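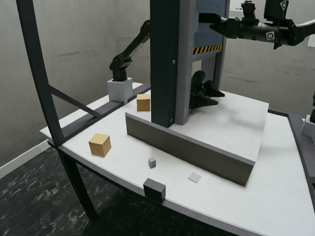
Sointu Nieminen wrote in to ask why the playlist she brought over from her old app arrived with every song in it and every song in the wrong order, and whether her wedding guests would really have to hear the slow one first. They will not. Her letter is the reason this section got longer.

Section 4: Moving Your Playlists into Drinder

Drinder can bring in playlists from other music apps, from a plain text file, or from another Drinder account. It does the dull part for you. It has no opinion on your taste, although the matching tool has been known to swap a studio track for a karaoke version, which some users take personally.

Before you start

You need a Drinder account, a steady internet connection and the password to your old app. If you last typed that password in high school, reset it first. The import window closes after a while and will not wait for you to remember your first pet.

A free account holds 1,000 songs per playlist. A Wodar Plus account has no limit, and neither, apparently, do the people who buy it. The largest single playlist our support desk has seen is 2,277 songs long and is called "short drive."

4.1 Importing from another app

1. Open Drinder and go to Library.
2. Tap the plus sign, then Import.
3. Pick your old app from the list. If it isn't listed, skip to 4.2.
4. Sign in and tap Allow.
5. Check the box next to each playlist you want. Everything is checked to begin with, including the breakup ones.
6. Under Order, choose Keep Original. The other choice is Date Added, and it was the default until version 6. (Sorry, Sointu.)
7. Tap Start.

A playlist of 800 songs takes about ten minutes. You can lock your phone while it runs, but don't force the app closed.

CAUTION: If you already have a playlist with the same name, Drinder will ask whether to Merge or Replace. Replace means replace. The old one does not go to a trash folder, and support can't get it back, however good it was.

4.2 Importing from a text file

1. Make a file with one song per line: artist, a dash, then the title.
2. Save it as plain text.
3. On a computer, sign in to Drinder and drag the file onto the Library page.
4. Read the preview before you click Accept.

Note: Files are read in batches of 100 lines. The preview shows only one batch at a time, so use the Next button to see the rest.

Note: Spelling counts, up to a point. The matcher forgives a missing "the." It does not forgive "that one from the movie."

4.3 Fixing bad matches

Songs that Drinder isn't sure of get a gray question mark.

1. Tap the question mark.
2. Play the sample.
3. Tap Keep, or tap Find Another and choose from the list.

Watch for live cuts, radio edits and remixes that run nine minutes. Songs with no match at all stay in the playlist as gray titles. Drinder checks for them again every month and turns them black if they show up in the catalog.

CAUTION: Turn off Crossfade before you check samples. With it on, the end of one song plays over the start of the next, and you will approve things you shouldn't.

4.4 Sharing the result

Open the playlist, tap Share, and choose Listen Only or Can Edit. Give Can Edit to people you trust with both your music and your party. To take it back, tap the person's name and choose Remove. They aren't notified, but they do tend to notice.

Reader comments (3)

Tetteh Gbeho: Step 6 saved me. Any way to change the order after the import? I chose wrong and now my dinner playlist opens with drum and bass.

Thérèse Lapointe: Tetteh, open the playlist, Sort, Original. Worked for me on the tablet, but I couldn't find it on the phone.

Marietjie Mkhize: All my Hirvonen albums came in fine except one, and it's been gray since December. I check more often than Drinder does.

Related
Section 3: Setting Up Your Profile
Section 5: Offline Listening and Storage
Using Drinder with Zasum Speakers
What Changed in Version 6

Drinder Help Desk | Contact us | Copyright Wodar | Back to top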